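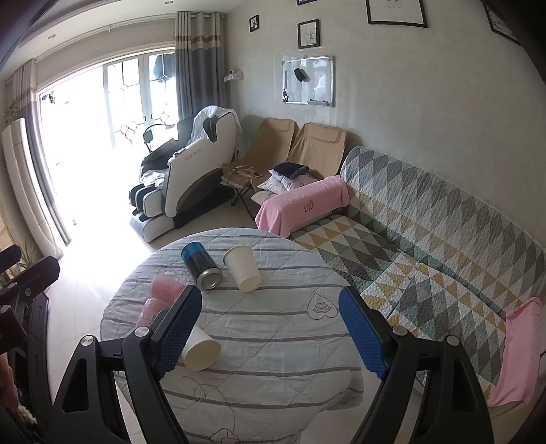
Osoteck Hand-Held Gripper, Model 1517
Service notice: finger pad separation

Availability: shipping to existing customers only
Replacement pad set: supplied at no charge for affected units

The Model 1517 is a hand-held two-jaw gripper for recording grasping tasks in homes and other furnished rooms. It is used with light household items such as cups and canisters. The jaws carry blue textured finger pads on a black frame.

Description of the fault

Osoteck has received reports of finger pads coming away from the jaw during use. In the units returned to our Drolthorpe service center, the adhesive had failed along the inner edge of the pad. A pad in this condition may still look secure when the jaws are open. Under load it can shift sideways, and the held item may slip or drop.

One customer reported a cut to the hand from a glass that fell and broke. Customers are asked to stop using affected units with glass, ceramics, hot liquids or sharp items until the pads have been replaced.

Affected units

Units assembled in February with pad batch 66 are affected. The batch number is printed on the packing slip. Units fitted with Brusance pads from a later batch require no action.

Inspection

1. Remove the gripper from its charging cradle and open the jaws fully.
2. Press each pad firmly with the thumb, first at the tip and then at the base.
3. Close the jaws on a folded towel, hold for 12 seconds and release.
4. Examine both pads for lifting, gaps or sideways movement.

If either pad has moved, tag the unit and remove it from service. Do not reattach a pad with household glue. Glue residue prevents the replacement from seating and is not covered by the warranty.

Replacement

Pad sets are sent in pairs and must be fitted as a pair. Allow 3 hours for curing before the gripper is used. Customers who purchased through Khokhar should send requests to that distributor. All others should contact the Drolthorpe service center and provide the serial number and pad batch.

Recordings made before the fault was noticed remain usable, but trials that include an unexplained drop should be reviewed.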